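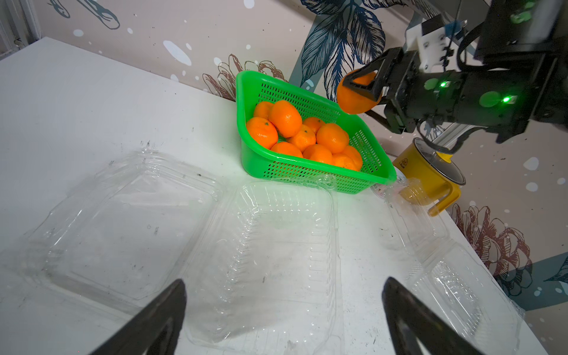

Bench inspection — two-arm fruit packing cell
Workshop bench 2, Wedon build. Thursday, February 18, 2021
Inspected by: Firouzeh Moradi

Status codes: P pass, F fail, N not checked

1. Emergency stop cuts power to both arms. P
Tested from each side of the bench. Arms sag when power drops, so keep hands out from under them.

2. Arm bases tight on the rail. P
Left base took a quarter turn on one bolt. Marked with paint pen.

3. Wrist cables clear of the joints through full travel. F
Right arm cable rubs the housing past 65 degrees of wrist roll. Software limit set to stay under that until the cable is rerouted.

4. Camera brackets secure. P
Right bracket is the reprint from September. No cracks at the screw holes.

5. Gripper fingers aligned, no burrs. P
Left pair filed at the tips. Colour of the old wear marks unchanged.

6. Grip force within limit. P
Set at 30 per cent of maximum. Mandarins from the basket released without split peel. Do not raise it for harder fruit without repeating this item.

7. Clamshells flat and fully open before start. P
Lids spring back if the hinge hasn't been creased first. Crease by hand with the arms off.

8. No collision between arms over the basket. F
Minimum separation was set in the old Fomine config and did not carry over. One arm at a time until it is restored.

9. Bench clear of loose items within reach. F
Mugs off the bench before a run — lidded ones included.

10. Power supply temperature after 300 cycles. N
Stopped early because of item 8.

11. Log file saved. P
Run 917, shared drive.

Cleared for supervised single-arm use only. Recheck items 3, 8, 9 and 10 before both arms run together.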